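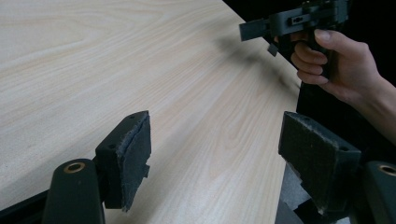 Section 3. Getting your first box into Skaderano

Read section 2 first if you haven't made a collection file yet. You need one open before any of this works. Also need: one box of comics, the phone app or a flatbed scanner, a flat surface at elbow height and decent light. Cover photos can be shot on pretty much any table, but a pale wood top with long wavy grain and a bit of sheen, like the one in the photo, gives the auto-crop trouble. It reads grain lines as cover edges. Soft shadow across the middle of the table does the same thing. Put a sheet of dark matte paper down and most of that goes away.

Do one box start to finish before you touch the next one. Seriously. Half-entered boxes are where most of the support mail comes from.

3.1 Before you start

1. Wash and dry your hands. No lotion.

2. Clear drinks off the surface. All of them, water too.

3. Pull the box out and stand it next to you, not on the surface where you're working.

4. Decide if you're keeping the box in its present order. If yes, leave it alone and skip 3.2. If no, sort first, enter second. Sorting after entry means redoing slot numbers and there is no bulk fix for that yet.

5. Back up your collection file. File > Save a Copy. Put it somewhere other than the same folder.

CAUTION: Don't take books out of bags to photograph them unless the glare is really bad. Tape flaps catch the back cover. If you must, fold the tape back onto the bag first, then slide the book out with the board behind it.

3.2 Sorting

Skaderano doesn't care how you sort. It stores whatever order you give it. Most people go title, then volume, then issue number. Some go by publisher first. Either is fine. Things that trip people up:

Articles. The program files "The" titles under the next word. If your box has them under T you'll see a mismatch in the walk-through view. Settings > Titles > Ignore Leading Articles, turn it off.

Relaunches. Same title, new number one. These are separate volumes in the database and have to be picked separately. Check the year in the small print inside the front cover or on the first page. Cover alone is not enough.

Annuals and specials. They sit at the end of the run by default. You can drag them into reading order later, but the slot number stays with the physical position, so the two views will differ. That's on purpose.

Minis with a different cover title and indicia title. Go with the indicia. Always. The database does.

Example: Solheim put out Horkis as a regular series and then a run of one-shots with the Horkis logo on the front and something else entirely in the small print. People enter all of them as Horkis and then wonder why the checklist shows gaps. Use the small print.

3.3 Making the box record

1. Open your collection file.

2. Click Boxes, then New Box.

3. Give it a label. Short. Write the same label on the actual box, short end, in pencil or on a card taped to it. Marker bleeds through thin cardboard.

4. Pick a type: short, long, magazine, drawer, shelf. This sets the capacity bar. The bar is an estimate and assumes bagged and boarded books. Loose books will fit a lot more than it says.

5. Set a location if you have more than one room. Optional, but do it now, you wont want to do it later.

6. Click Save. The box shows up empty in the left column.

NOTE: Labels can be changed any time. Types can't, once there are books in the box. If you picked the wrong type, make a new box and move the contents across with Move All.

3.4 Entering by barcode

Fastest way for anything with a barcode on the cover. Works with the phone app or any USB scanner that types like a keyboard. We test with the Ameck handheld. Others should be fine.

1. Select the box in the left column.

2. Click Scan In. The window goes to a plain screen with a cursor. Leave the cursor where it is.

3. Start with the front of the box. Scan the first book. Hold the bag tight over the barcode with your thumb, wrinkled plastic gives bad reads.

4. Wait for the tone. High tone means found. Low tone means found more than one. No tone, not read, try again.

5. On a low tone, pick the right entry from the list with the arrow keys and hit Enter. Usually it's a variant cover or a second printing.

6. Put the book back face forward, behind the last one. Go on to the next.

7. When the box is done, hit Esc, then Save Session.

The little extra barcode at the side (the add-on) carries the issue number. Scanners ship with add-on reading turned off, most of them. If every book comes in as the right title but no issue number, that's your problem. Turn it on using the card in the scanner's own booklet, then rescan. Don't type the numbers in by hand for a whole box.

NOTE: Subscription copies and some direct market copies have a logo or drawing in the barcode box in place of a code. Enter by hand, see 3.5.

CAUTION: Do not close the laptop lid during a scan session. The session is held in memory until you save it. Ragnvald Torvik lost 348 books this way testing the August build and he wrote the thing.

3.5 Entering by hand

For older books, small press, anything without a code.

1. Select the box, click Add Book.

2. Type the first few letters of the title. Wait. The list fills in slow on first use as it downloads the index.

3. Pick title and volume.

4. Type the issue number. For a run, type the first and last with a dash and every issue between gets added in order. Take out the ones you don't have before you save.

5. Set printing if it isn't a first. Look for a line in the indicia, or a different color logo. When you can't tell, leave it on Unknown. Unknown is a perfectly good answer and it's easier to find later than a wrong guess.

6. Save.

Title not in the list? Click Not Listed and fill in the short form: title, publisher, year, issue, page count. It saves in your own file right away and you can send it in for the shared database with the Submit button. Idun Kvam checks those by hand, so it can take a while. Your own entry works fine in the meantime.

3.6 Cover photos

Optional. The database has stock covers for most things. Take your own if the book is signed, damaged, worth insuring, or just not in there.

1. Lay the dark paper down. Tape the corners so it doesn't slide. Tape to the table, not anywhere near a book.

2. Put the light to the side, not overhead. Overhead light plus a plastic bag equals a white stripe down the cover.

3. Lay the book flat, spine left.

4. Hold the phone level. The app shows a cross, when it turns green you're level.

5. Tap once. Don't move untill it clicks.

6. Check the crop. Drag the corners if it missed one. Spine edge is the one it misses most.

7. Tap Attach. The photo goes to whichever book is highlighted, so make sure the right one is highlighted.

For signed books take 2 photos, full cover and a close one of the signature. Attach the close one as Detail, not as Cover, or it'll be what you see in the grid.

CAUTION: Flatbed scanning is fine for modern books in good shape. Don't press the lid on anything squarebound or old. Spine roll, staple pulls, cracked glue. Leave the lid up and dim the room.

3.7 Grading field

The grade field takes the ten point scale or words. Pick one in Settings and stick with it, the sort doesn't mix them well. Your grade is your grade. Nothing in Skaderano checks it. If a book is slabbed, tick Slabbed and put the certificate number in the notes, and set the position to a shelf or a magazine box as slabs won't fit the regular slot math.

Skip grading on the first pass. Enter the box, then go back.

3.8 Checking the box

1. Select the box and click Walk-Through.

2. Flip through the real box from the front while you page through the screen. Space bar moves ahead one.

3. Book on screen, not in box: hit M for missing.

4. Book in box, not on screen: hit I and scan or type it. Everything behind it moves back one slot.

5. Same book twice: check the box before deleting. You may well own two.

6. At the end, click Mark Checked. The box gets a green dot and todays date.

3.9 If something goes wrong

Whole box went into the wrong box record. Select all, Move To, pick the right one. Order is kept.

Slot numbers have a gap. Boxes > Renumber. Safe to run any time.

Covers show the wrong printing. Right click, Change Printing. Your photos and notes stay put.

Error 11 on save. The file is open on another machine. Close it there. If it isn't open anywhere, delete the small lock file next to your collection file, the one with the same name and a tilde in front. Not the collection file itself, please.

Tones don't play. Check the scan window is in front. Tones are muted when it's behind something.

Search finds nothing. You probably have a box selected, it only searches inside that box. Click All Boxes first.

Go on to section 4 for want lists and pull lists. Leave the import tool for later, it expects at least one checked box in the file.

Section last revised September 30, 2018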